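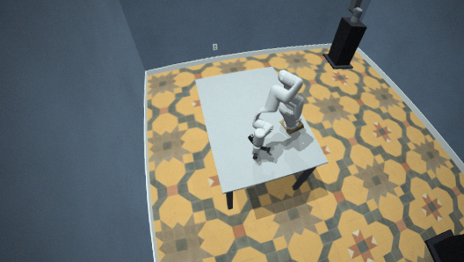 Patterned floor, plain walls, one table.

November 6, 2022

I have now finished the floor in the back hallway, so these are the notes I said I would write up. They cover encaustic-look cement tiles, the setting out, the cuts, the sealing and the two things I would do differently. The earlier post on lifting the old boards and putting down the backer board still stands, apart from the screw spacing, which I have corrected there.

The tiles are 200 mm square and 16 mm thick, pressed cement with a pigmented face. They are not fired. People used to glazed ceramic tend to miss this, and it affects almost every later step. The body is porous, it takes up water from the adhesive, it will stain from the grout, and it can't be rescued with an acid cleaner. I bought 120 of them from a dealer who brings in stock from a works called Czerwiński. The pattern is a four-tile repeat: each tile carries a quarter of a large figure and you turn each one through ninety degrees to complete it.

Allow for waste. The usual advice is ten per cent for a plain tile laid square. With a four-tile repeat I would go to fifteen, because an offcut can only be reused where its part of the figure happens to fit. Most of mine didn't fit anywhere. I finished with 49 cuts, counted because I was charged for the saw blade by wear and wanted to check the bill. The bill was right.

Setting out

The hallway is not square. Very few are. I measured the width at five points and found a taper of 22 mm from the front end to the back. On a plain floor you can lose that in the last row and forget it. On a bold pattern the eye runs down the figures to the wall and sees a wedge.

There are three ways of dealing with it. You can centre the pattern and split the taper between both sides. You can run true to one wall and put the whole error on the other, ideally under furniture or coats. Or you can put in a plain border and let the border take the error. I took the third. A plain dark border of 100 mm nominal width, cut down to 89 mm at its narrowest, is hard to notice, provided the patterned field inside it is properly square.

To get the field square I used the ordinary 3-4-5 method with a chalk line, scaled up as far as the room allowed. Use the longest triangle that fits. An error of 1 mm at the end of a 600 mm leg becomes 5 mm over three metres, and you will see 5 mm. I then dry-laid two full rows, one along and one across, with 2 mm spacers, and left them overnight so that I could look at them again in daylight.

This was worth the delay. In the morning it was plain that the centre of a figure fell just short of the doorway, so that anyone coming in would have stood on three quarters of a star. Moving everything by half a tile put a complete figure on the threshold. It cost me two more cut rows at the far end, behind the boiler cupboard.
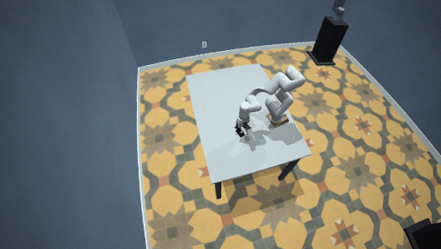
Arlo Schumacher, who laid floors for a living before his knees went, suggested marking the back of each tile with a pencil arrow during the dry lay. The arrow always points at the back door. Once the adhesive is down there is no time to think about rotation, and a single tile turned the wrong way can't be unseen. I numbered the rows as well. I still got one wrong, in row eleven, and had it up again within ten minutes.

Mixing the boxes matters too. The pigment is poured by hand and varies from batch to batch. I had four boxes that leaned to green and the rest to grey. Laid box by box they would have given a visible tide mark halfway down. Open everything first, and draw from all the stacks in turn.

Adhesive

Use a white, flexible, cement-based adhesive, not a grey one. Grey can shadow through a pale tile as it dries. I used a product called Jumance, mainly because the merchant had it in stock, and have nothing against it. Pot life was as printed on the bag, so I mixed half bags.

I spread with a 10 mm notched trowel and back-buttered every tile. The tiles vary in thickness by as much as 1.5 mm, so the bed has to be able to take that up. Notches all in one direction, please. Swirls trap air, and a porous tile over a void will dry to a different shade from its neighbours.

Do not use a rubber mallet. A cement tile can take a hairline crack from a light tap, and the crack won't show until the first time it gets wet. Press with both hands and check with a straight edge. I tapped three before I read this in the supplier's leaflet. One cracked.

Wipe adhesive off the face immediately, with a damp sponge that has been wrung out hard. I kept two buckets and changed the water every four tiles, which sounds excessive until you see the colour of it.

Sealing and grouting

The order is: clean, dry, seal, grout, clean, dry, seal. The first coat of sealer goes on before the grout. Without it the grout pigment goes into the face and stays there.

Drying is the slow part. The floor has to be dry all the way through before sealing or you lock in dark patches. I left mine for six days with the door open and a dehumidifier running, and tested with squares of cling film taped down at the edges. Where there was mist under the film in the morning, I waited. The north corner took two days longer than the rest. It has an outside wall and an old air brick that I had assumed was working and wasn't.

The sealer was Nonurport, an impregnating type that leaves no film. I put on two thin coats with a flat pad and buffed off the excess after ten minutes. It darkens the tile slightly. If you want no darkening at all there are sealers that claim it, but on the test piece I tried the claim was optimistic.

Grout is a matter of taste, though with a strong pattern I would match the mid tone and not the lightest or darkest. A pale grout draws a grid over everything and the figures break up. A dark one makes each tile into a little picture of its own. Mine is a medium grey, and at two metres the joints go away.

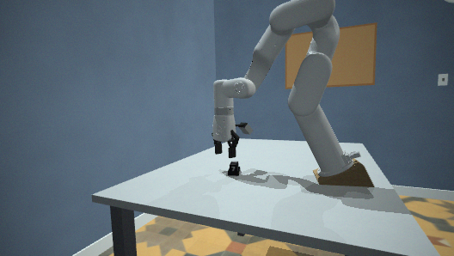

On wall colour, which several readers asked about last time: keep it flat and a bit dull. I painted three sample boards and stood them on the finished floor for a week. The cream looked dirty against the tile. The strong blue was too much and had to be argued with every time you went past. A soft blue with a good deal of grey in it was the one that stopped drawing attention, so that is what went on. Matt finish, two coats, skirting in the same colour. Painting the skirting white would have put a bright line between the wall and the border, and I had gone to some trouble over that border.

Furniture follows the same rule. Large plain surfaces are fine. A second pattern in the same room, such as a rug or a busy cushion, will fight with the floor and lose.

Costs

I won't give the full table again. The total was a little under the 3000 I had set aside, including the saw hire, the backer board and the replacement air brick. The tiles were more than half of it. The figure I had not planned for was 70 for delivery to the back of the house. The pallet weighed more than the driver was allowed to move over gravel, so he charged for a second man.

What I would change

First, I would buy the border tiles at the same time as the field tiles. I ordered them three weeks later and they came 1 mm thicker, which meant combing out a thinner bed all the way round. It can be done, but it is tedious on your knees.

Second, I would undercut the door frame before tiling and not after. I did it afterwards with a multi-tool, with card over the new floor, and there is a small nick in the second tile from the step. I can find it in the dark with my foot.

Vaughn Quintanilla wrote to ask whether the method suits underfloor heating. The tile itself conducts well enough, but you would want a decoupling mat and a much slower warm-up than for ceramic. I have not done it myself, so treat that as reading and not experience. He also sent a photograph of his own hall with a six-sided tile, where the setting out is another subject altogether.

Maintenance so far has been a damp mop with neutral soap. No vinegar, no descaler, nothing sold as a grout brightener. The leaflet suggests a fresh coat of sealer each year in a hallway. I shall do the water drop test in December, when the boots have been over it for a bit, and go by that. If the drop beads, leave it. If it soaks in and leaves a dark ring within five minutes, seal again.

The spare tiles are in the loft, on edge, with battens between them. Stacked flat they can mark each other.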